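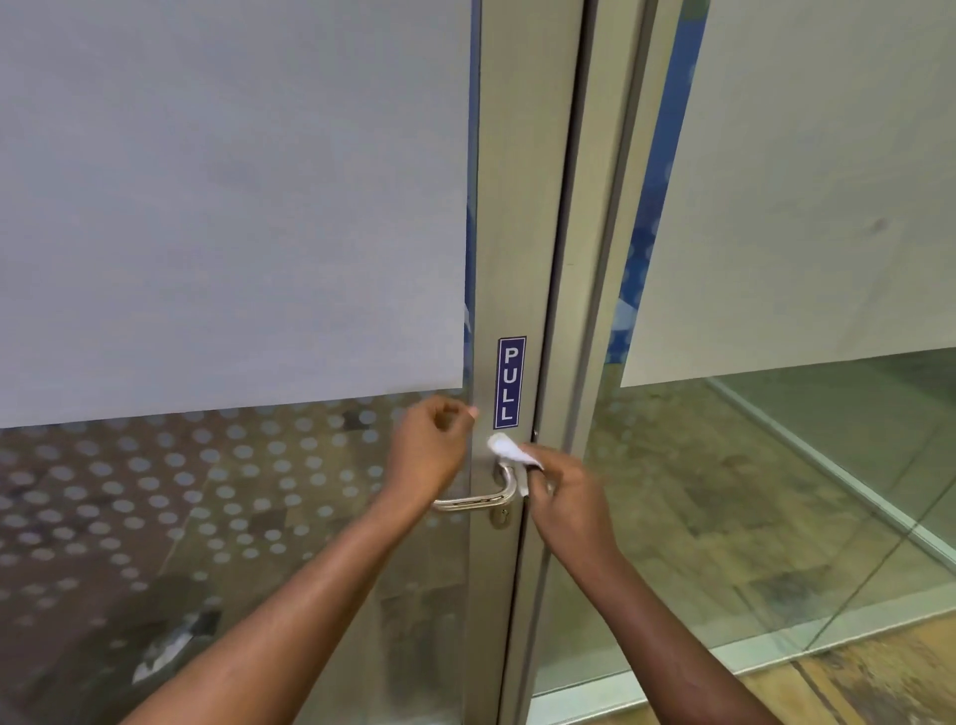
Drendow Door and Table Set

README, last updated April 16, 2020

Welcome! Drendow is a small collection about the things in an office that everyone touches: door handles, glass panels, tabletops, the tissue box that gets passed along during a meeting. Gunvor Fjeld started it in August with a folder of 32 clips of lever handles, and it has grown to 800 short clips from 99 rooms. We love how much there is to see in a plain meeting room door.

What's inside

doors/ – glass and solid doors, with lever handles, pull bars and knobs. Signs such as PULL are typed into the notes exactly as printed, capitals included.
tables/ – desks and meeting tables, plus whatever is on them.
notes.csv – one line per clip: room, object, which hand, what it touches.
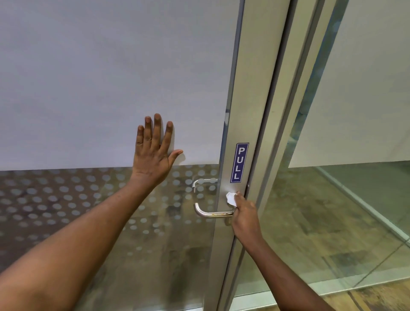

Glass doors are our favorite part of the set. Frosted film, dots, stripes, clear bands, reflections from the lights – they all change how a door looks from one step to the next. Kerstin Magnusson wrote the glass labels and split them into film, pattern and clear. A door can carry all 3.

Handles seen through glass get the label "far side". Please keep it separate from "near side" when you add notes of your own!

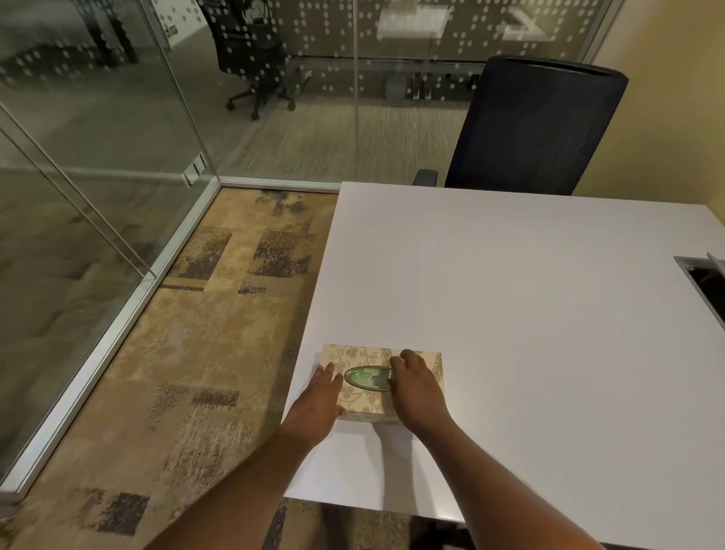
Small tabletop items are labeled by everyday name, so it's "tissue box" and never "dispenser". Printed patterns go in the free text column (flowers, vines, checks, anything you like). Cable hatches count as part of the table.

Known gaps

Very few round knobs so far, and the Covinell rooms still need their table notes checked. Corrections are very welcome – send them to Gunvor with the clip name in the subject line.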